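# About Manico

Hi, I'm Ademir Nogueira, and I fold other people's clothes for a living. (My mother still tells her friends I'm in textiles.)
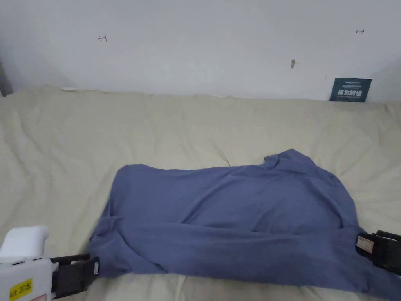 *Blue-gray garment on the bed, crumpled.*

Manico is a home laundry and folding service in Clillstead. We pick up, wash, dry, fold and bring it all back, or we come to your place and work through the pile that's been living on the chair since September. That second one started as a favor for a neighbor on Paiva Street and it's now more than half of what we do!

I like folding on a bed. Tables are fine for towels, but a sweater wants room, and a thick comforter holds the cloth still while you get the sleeves where they should be. My way with long sleeves is pretty simple: lay it face down, smooth it from the middle out, bring each side in with the sleeve laid straight down the back, then fold up from the hem in thirds. If the collar keeps popping up, open it out and start over. You'll spend longer fighting it than redoing it, trust me.

We opened with one washer and a borrowed van. These days we're in the old Adbridge building, 895 square feet with a decent drain and terrible parking (use the side street, the front is permit only). Last year we did 2672 orders, and I still check every bag before it goes out. Socks get paired. Loners go in a little pouch and come back with the next order, in case the partner shows up.

A few things people ask:

- **Wool and cashmere:** yes, washed cool and dried flat. Add a day.
- **Ironing:** shirts only. I'm slow at pants and you'd be paying for it.
- **Kids' clothes:** sorted by child if you label the bags.
- **Scent:** none unless you ask for it.

We're closed 27th December for the yearly machine service and back to normal the morning after. If you want a home visit, call or stop by the counter and tell me how big the pile is. No need to tidy up first, just clear me a bed!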